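# About Curkden

Curkden is a shared workshop with a membership of people who build machines in their spare time. We have one large room, a smaller room with the saws in it, and a kitchen that doubles as the soldering area when the benches are full. Most of what gets made here moves under its own power, or is meant to.

We started in January with a lease, two benches and a loan of 3000 pounds, which went mostly on wiring and a dust extractor. The benches were built by members from softwood and are still in use. The loan has been paid back.

## What we work on

There are usually several builds going on at once. Some are small, such as a curtain opener or a feeder for a cat, and are finished in a weekend. Others go on for months. Members can bring their own project or join one of the workshop builds, which are open to anyone who has done the safety session.

The longest running of these is Mudik, our bin picking build. The aim is to have a robot arm take mixed household things out of one metal bin and put them into another, without being told beforehand what the things are. Work on it is split between the gripper, the software and the general business of mounting and cabling, and people tend to drift between all three.

The arm is a KUKA. It is far bigger than anything else we use, and it has changed how the main room is laid out. The bins stand on a wooden tabletop and are held with a clamp, which is quick to undo when we want to try another position. We keep a box of things to pick up and swap them often. Soft toys, cups, glasses and blocks all ask something different of the gripper, and clear plastic or glass is hard work for the cameras. 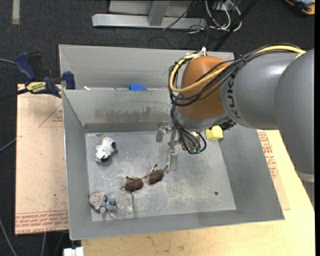 Cabling takes up more evenings than people expect when they join. Anything fixed to the wrist has to follow it through every turn, so each new sensor means routing another lead and then running the arm slowly through its full range to check for snags. We do this at low speed with one person at the stop button. It is dull, and new members often do it first, as it is a good way to learn how the arm moves.

Picks are logged in a plain text file, failed ones included. Our last long run was 2000 attempts over several weeks. Flat things lying against a wall of the bin caused most of the trouble, and the next gripper is being drawn up with that in mind.

The other workshop build at present is Bilyk, a small wheeled cart for carrying tools between the two rooms. It follows a line on the floor and stops when something is in the way. The drive works. The stopping needs more attention before we let it out in the evenings.

## How the workshop runs

Members have a key fob and can come in at any hour, but the saws are off after nine at night and the arm is only powered up when two trained people are in the room. That rule has no exceptions. Guests are welcome if they stay with the member who brought them.

Tools belong to the workshop unless they have a name on them. If you break one, write it on the board by the door. You will not be charged for ordinary wear.

Offcuts go in the rack in the saw room. Sheet acrylic and plywood under the size of a tea tray can be used freely. Larger pieces belong to a build, so ask first.

We share a building with Nedeo, who repair sewing machines on the ground floor. They close at five. Deliveries for us should come to the side door, and the bell there does work if you hold it down.

## Visiting and joining

The next open evening is on Tue 21 June, from half past six. Both workshop builds will be out and the arm will be running, so children need to stay with an adult and behind the barrier.

To join, come to an open evening or send a message through the contact page and say what you would like to make. You do not need any experience. The safety session takes roughly 2 hours and covers the hand tools, the saws and the stop buttons. Training on the arm is separate and is run when enough people have asked for it.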